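Marchal kicks off mayoral run at Brultville fairgrounds

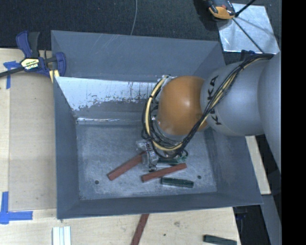 hmangubat_efren
May 2022
Went to the Marchal rally last night. It was called for 6 and she came on at 7:40. Most people stayed. She spent half the speech on the water bond and said the council still can't account for $3,649 in travel from the Dultivetti trip. She wants the receipts posted before the vote.

brult_northside
I was there too. I didn't hear anything new on the bond. She said the same at the library forum, almost word for word.

wchmiel
The travel money is a side issue. The bond is what we'll be paying for. Did she say whether she'd vote for it or not?

hmangubat_efren
She said she'd support it if the rate increase is spread over 9 years. Camacho wants it done faster.

brult_northside
Camacho has at least put his plan in writing. I can't find hers anywhere.

fmarty
It's on the back of the flyer they gave out at the gate. 2 pages, small print. And the Dultivetti trip was approved in open session, so I don't see what she thinks was hidden.

wchmiel
Approving a trip and showing what was spent are different. I asked the clerk for the receipts and was told to file a form. Still waiting.

fmarty
Fair enough on the receipts. I still think it was a cheap shot to bring Heriberto's name into it. He didn't go.

hmangubat_efren
She didn't say he went. She said he voted for it, and he did.

brult_northside
Is there going to be a debate? The Plivero Hall one was canceled.

wchmiel
Moved to the high school. Huguette Pons is moderating. Questions have to be sent in ahead of time.

Recent threads
Plivero Hall parking during early voting
Who is running for school board?
Water bond: what the rate table says
Yard sign rules in Brultville

Comments
Rosehill_2: Can someone post the flyer? I left before they handed them out.
fmarty: I'll type it up tonight.
oldmillrd: Voting for Camacho either way, but post the receipts.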